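4.2 Baskets and the habit of putting away

Of the 76 households in our November survey, 34 owned a basket bought expressly for tidying and then used it for mail. Pliny would have despaired; Lesia Pavliuk merely coded it as "drift". We kept our own setup modest, with a shallow woven basket, small coloured blocks and a white cloth that resisted all attempts at ironing (Figure 3).
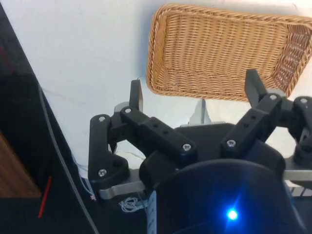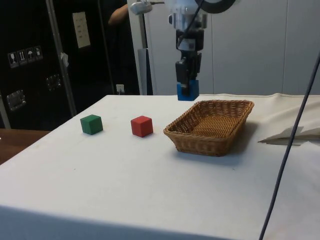
Figure 3. The woven basket; second panel, with the red, green and blue blocks.

Drift was worst in baskets without lids, which fill from the top like any other flat surface. Respondents in Prukden defended the practice at length – one supplied a floor plan – and we return to their arguments in Section 5.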